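What the Marathon Group in Clarholm Learned About Caffeine

2023-01-14

The coach of the Clarholm marathon group drinks two small coffees a day, and he told me this before I could ask anything. He has worked with distance runners for many years, and in the last three he has kept careful notes on how his athletes use caffeine before hard sessions. He asked me not to print his name. He does not want letters from people who sell powders.

We met in the kitchen of the Abdelaziz sports hall, after the evening training. I wanted to know why some runners say that caffeine gives them a clear advantage, while others feel only a fast heart and a bad stomach.

"First you must ask how much they took," he said. "Most of them do not know. They say one coffee. But one coffee can be weak or it can be very strong, so the answer tells me almost nothing."

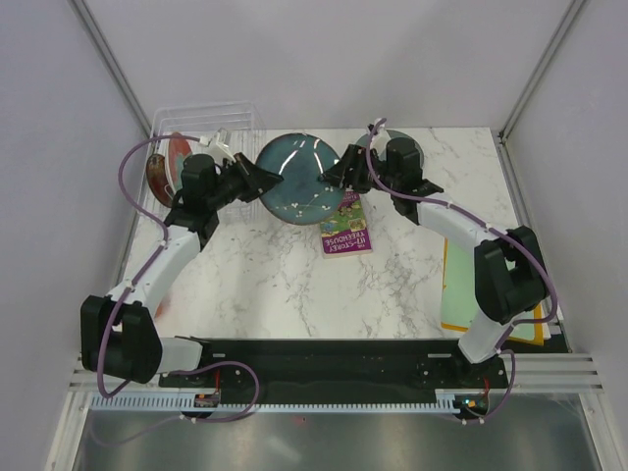

The teal-blue plate with small white blossoms.

In his group, the beginning dose is 100 milligrams, taken before the warm-up. Some runners stay there. Others go higher, but slowly, and only in training. He is strict on this point. A runner who has never tried caffeine in a long session is not allowed to try it in a race.

I asked what he believes is happening in the body. He answered that the usual explanation concerns adenosine, a substance which is connected with the feeling of tiredness. Caffeine takes its place at the receptors, and the effort feels smaller. "The legs do the same work," he said. "The runner complains less. For a marathon, that is worth something."

He also spoke about genes. People break down caffeine at different speeds, and this may explain a part of the differences between them. He does not send his runners for tests. He prefers to look at the notebook, where each one writes the dose, the hour, the weather and the sleep of the following night.

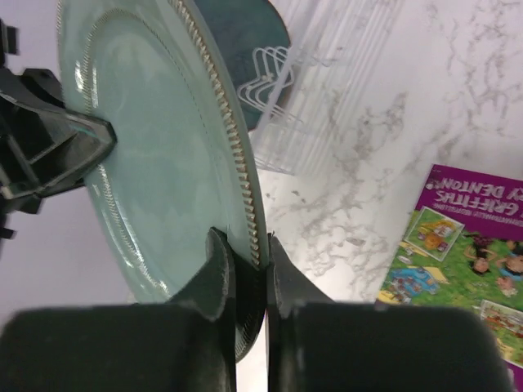
Sleep comes before the dose

The question of sleep occupied us for a long time. The group trains in the evening, and a dose before such a session is often still working at midnight. One of his faster women had a very good month of intervals and then a very poor race in Kamuvville in June. When they read her notebook together, they found that she had slept badly for most of the weeks before.

"I blame myself," he said. "I looked at the times and I was happy. I did not turn the page."

Now the evening sessions are done without caffeine, except for two rehearsals before a big race. It was not a popular decision. One runner left for another club, and later he came back. 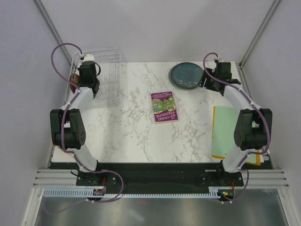

TRAINING AND NUTRITION

On gels and drinks he has a moderate opinion. The group has used the Vukex gel with caffeine, and he finds it practical because the dose is printed on the packet. The taste, he says, is a matter for each person. He advises water with it, and he advises against a second one taken in panic near the end.

Finally I asked about runners who do not want caffeine at all. He seemed glad of the question. Several of his best people take none, and he has never tried to change their minds. He would first repair their breakfast, then their pacing, and then he would leave them in peace.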